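1/ Moving to Mutstead with a toddler has taught me – slowly, and at some expense – that you really don't need many toys.

2/ We gave 3 boxes to the Tellatthorpe swap shop in February, and I've had my eye on the shelf there ever since (it's such a friendly place, do go if you're passing!)

3/ What gets played with, day in and day out, is blocks. Plain ones, in whatever colour comes. I paid 200 pence for a whole bag and we've had hours out of it.

4/ Plain things on a pale table, then:

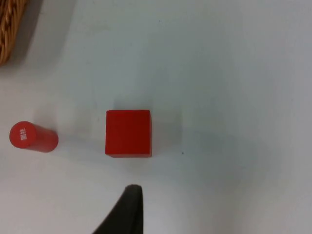
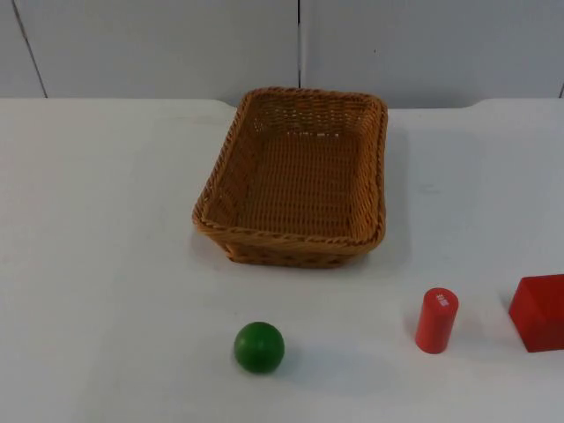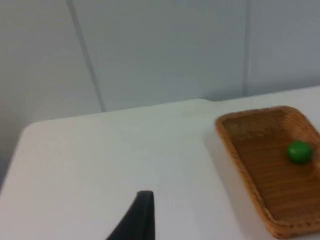 *Thread: 1 min read*

5/ Next swap is at Coltadness, and I'd love to hear what your little ones keep going back to.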